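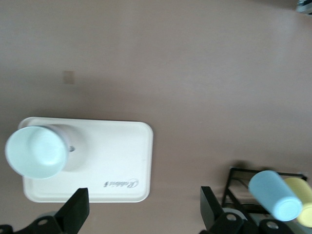

I'd been trying to get Nerea Villanueva on the phone for weeks, and when she finally called me back she was sitting at a gate with a delayed flight and a dying battery. "You've got me until they board or until my phone quits," she said, laughing. We ended up talking for nearly 2 hours, so thank goodness she found an outlet!

If you don't know her name, you may know her trips. Nerea flies long-haul business class a few times a year on a pretty normal salary, and she does it almost entirely on miles from Fitow, the loyalty program run by Bretuvton. I've been a Fitow member myself for ages and have mostly used it for short hops to see my parents (not my finest work), so I had a lot of questions.

I started with the seat, because I always start with the seat. Her latest trip was overnight to Carrasco in the new Bretuvton cabin, the one with the sliding doors. Did the door matter?

"Less than I wanted it to," she said. "I closed it, I took a selfie, and then I opened it again because I was warm. What I cared about was the footwell. On the old planes my feet were jammed in a little cave. On this one I could sleep on my side with my knees bent, and I slept right through breakfast."

She skipped breakfast! I would never. She told me dinner had been good enough that she didn't mind, a braised short rib and then a cheese plate she described as "rude, it was so big." The wine she could take or leave.

So what did it cost her? The taxes and fees came to $136, plus the miles, which she'd been putting away since December. She's careful to say she didn't do anything fancy. She put her groceries and her car insurance on the one card, and she moved over points when there was a transfer bonus.

"People write to me and they've got 800 miles in one program and 1,000 in another and they want to know where they can go," she said. "And I have to say, well, the airport. Pick one program. Stick with it for a year and see what happens."

I winced a little at that, as a person with five frequent flyer accounts and no plan.

We got onto the connection next, which is where her trip went sideways. She'd booked the cheaper routing through Groso, with a layover long enough to get into town for lunch. Her first flight left late, lunch became a sprint, and she was the last person through the door of the second plane. Her bag didn't make it at all.

"It showed up the next evening," she said. "A very nice man brought it to the hotel. I'd packed a T-shirt and a toothbrush in my backpack, so I was fine, but I'd also packed my contact lens stuff in the checked bag, and I walked around Carrasco in my old glasses looking like my aunt."

Would she take the same routing again? She thought about it for a while (I could hear somebody paging a family to the desk behind her). She said yes for a vacation, no for a wedding. The nonstop would have been a lot more miles, and she'd rather have the second trip.

I also asked about the lounge in Groso, since I've read such mixed things. She only saw it on the way home. The showers were great, she said, with a short wait and decent towels, and the food was mostly soup. She had two bowls and fell asleep in an armchair.

Her next booking is for 26th April, in economy this time, because her brother is coming along and he refuses to let her spend miles on him. She's already picked their seats, an aisle and a window, and she's hoping the middle stays open. Then they called her row and she had to go.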